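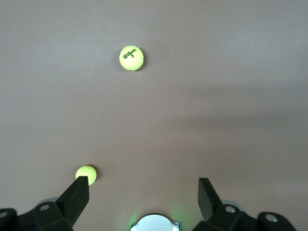

A reader asked in June whether a pressure tube is worth the money, or whether you should just buy a new can when the old balls stop bouncing. The same reader had already tried keeping half-used balls in the can with the plastic lid snapped back on, and said it made no difference at all.

The lid doesn't hold pressure. It keeps the balls from rolling around in your bag, and that is the whole job. Once the metal seal is pulled, the air inside the balls starts working its way out through the rubber, lid or no lid. A pressure tube pumps the space around the balls back up so the air has less reason to leave.

We tried the Pirneo tube over the summer and kept the Dullent on hand to compare. 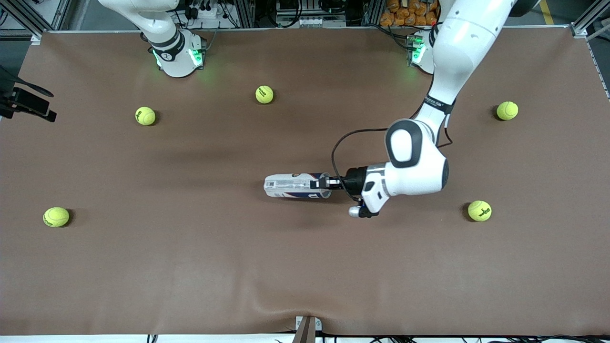

By the Tadwood Courts gear desk
Sep 30, 2026
Filed under: Balls and storage

The Pirneo is a clear plastic tube with a screw cap and a small pump built into the cap. You drop the balls in, tighten the cap until it stops, and push the pump until the gauge needle reaches the green section. The first time took a while. After that it was quick enough to do courtside before changing shoes.

We used it for 119 days. Balls went in after every session and came out before the next one. A second set, opened on the same day and the same brand, stayed in its original can with the snap lid. Both sets were used for ordinary hitting on hard courts, mostly doubles and some serving practice.

By the second week the balls from the can were noticeably softer off the strings. The ones from the tube still felt fine for a casual match. They did not feel new. If you play in a league that opens fresh balls every time, you will be able to tell. For practice I would not have thought about it.

What the tube can't do is save the felt. Ours went smooth on one side well before the bounce gave out, and once that happens the ball flies long and skids. I ended up tossing balls for bad felt that still had plenty of life in them otherwise. The manual says nothing on this, and it should.

It also won't bring back dead balls. I put some old ones in and left them alone for a good stretch. They came out a little firmer and were flat again after a set.

The cap is the weak point. Sand gets into the threads and then it leaks slowly, so you come back to find the needle down near zero. Wiping the threads with a damp rag fixes it. The rubber ring inside the cap needs to sit flat too — mine popped out of its groove in June and I lost most of a week of pressure before I noticed.

The gauge is small and hard to read in low light. The tube rolls if you lay it on its side, and it has no flat edge or foot to stop it. It did fit the side pocket of an Omerović racket bag, standing up, with the zipper closed.

The Dullent works the same way but has no gauge. You pump until it gets stiff and take its word for it. The cap is easier to grip with sweaty hands and I had fewer leaks. I also never knew how much pressure was in there. If the two were the same price I would still pick the Pirneo for the gauge, although it's close.

One small thing that helped with the testing: if you keep more than one set going, buy cans with different numbers on the balls. The number under the brand name is there to tell your ball from the one that rolls over from the next court, and it works just as well for telling the tube set from the can set.

Warranty on the Pirneo is 180 days and covers the cap and pump. It does not cover the ring. Spare rings come in packs of 2, and I'd order a pack along with the tube.

Worth buying if you play a couple of times a week and mostly practice. If you go through a can in one afternoon, skip it.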